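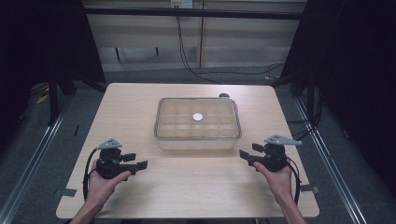

A divided box with a small white disc in the middle row.

Search this site
Type keywords here
Search

Call for participants: sorting the Stöcker buttons, Isel

Do you like putting small things where they belong? Have you ever tipped out a tin of odd buttons looking for one match and surfaced an hour later, perfectly happy, with the whole lot laid out by size? Then please read on, because we have 155 tins and we would love some company!

Staltico is a sorting and cataloguing project based at the Disow workrooms in Isel. We have been given the Stöcker buttons, a huge mixed collection that came to us in biscuit tins, tobacco tins, jam jars decanted into tins, and one hatbox (which we have decided counts as a tin). There are shirt buttons and coat buttons, glove buttons no bigger than a lentil, big glossy things off theatre costumes, and a great many plain white ones that look identical until you put two of them side by side. There are also hooks, beads, a few foreign coins and quite a lot of fluff.

We want to get all of it into clear, lidded boxes so that dressmakers, students and anyone with a missing button can come and look through it. We are looking for 24 people to help us do it.

What you would be doing

Everyone works at a table with a divided box. You take a scoop from the tin and sort it by colour first, then by the number of holes, then by width. Each kind gets its own compartment. When a box is finished you write the slip, put the lid on and start the next one. It is slow at first and then suddenly it isn't, and most people find a way of doing it that suits them. Some like to fill a whole row before moving on. Others dot about. Either is fine with us as long as the slip matches the box.
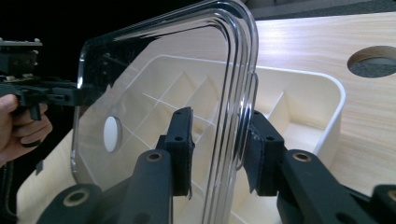 Lids deserve a paragraph of their own. They should go on and come off smoothly, and part of each session is spent checking that they do. Hold the lid by its rim, look along the edges for cracks, and make sure nothing small has lodged where it will stop the box closing. A lid put down carelessly on top of a full row can undo twenty minutes of sorting, so we set lids well to one side until they are needed. If you find one that doesn't fit its box, it goes on the odd lids shelf with a note. We are hoping to pair them all up in the end!

You will also be asked to keep a running list of anything you can't place. We don't want guesses on the slips. "White, round, don't know" is a perfectly good entry and somebody else will enjoy puzzling over it later. Please don't polish or wash anything, however tempting.

Who we are hoping to hear from

You don't need to know anything about buttons. It helps if you have patience and reasonable eyesight (glasses very welcome, and we have magnifiers), and if you can sit with a fiddly job without getting cross. We would be especially glad of people who have worked in a sewing room, a hardware shop, a post room or a pharmacy, or who have simply spent years keeping a tidy drawer. People who don't have a tidy drawer at home but long for one are also our sort.

You must be 16 or over. If your hands tire easily, tell us and we will arrange shorter stints with more lid checking and slip writing and less picking up of tiny things. Our chairs adjust, and we can raise or lower a table if you let us know beforehand.
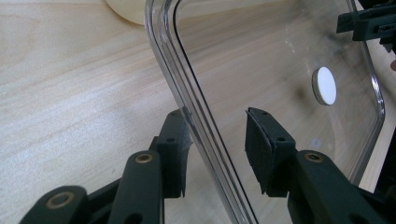
The boxes themselves are a pleasure to handle, which may sound odd, but you will see what we mean after a session. They are clear, so you can check a compartment from the side, and their corners are rounded, so they are kind to the fingers. We have 255 of them. Please lift a full one with both hands and keep it level all the way to the shelf. Moving along the corridor with a tilted box is how we ended up with a whole morning's greens in with the browns, and we are still finding them.

Time and pay

There are 10 sessions, each lasting three hours with a proper tea break in the middle. You can put yourself down for all of them or for as few as four. We would rather have you for four sessions you enjoy than lose you halfway through. Sessions are paid by the hour at the Disow workroom rate, bus fares within Isel are refunded, and there is always cake. (Cake is eaten next door. Crumbs and beads look remarkably alike.)

The first session is a gentle one. We will go over the slips, hand round some of the stranger finds and let everyone try a practice box before starting on a tin.
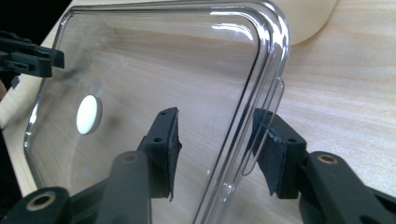
White buttons get their own tables, by the way. They show every difference in shade once you slow down and look, from chalky to nearly yellow, and it is much easier to judge them against pale wood than against a dark cloth. If that sounds like your idea of a good afternoon, please say so when you write. We never have enough people for the whites!

How to apply

Send us a few lines telling us who you are, how many sessions you could manage and what you like sorting. It can be buttons, seed packets, screws, stamps, anything. A CV is not needed. You can write to the Staltico desk at Disow, Isel, or leave a note at the workroom door, where there is a box for them.

Please get your note to us by April 11, 2025. We will reply to everyone, and if we have more people than places we will keep a list for the beads, which are coming next.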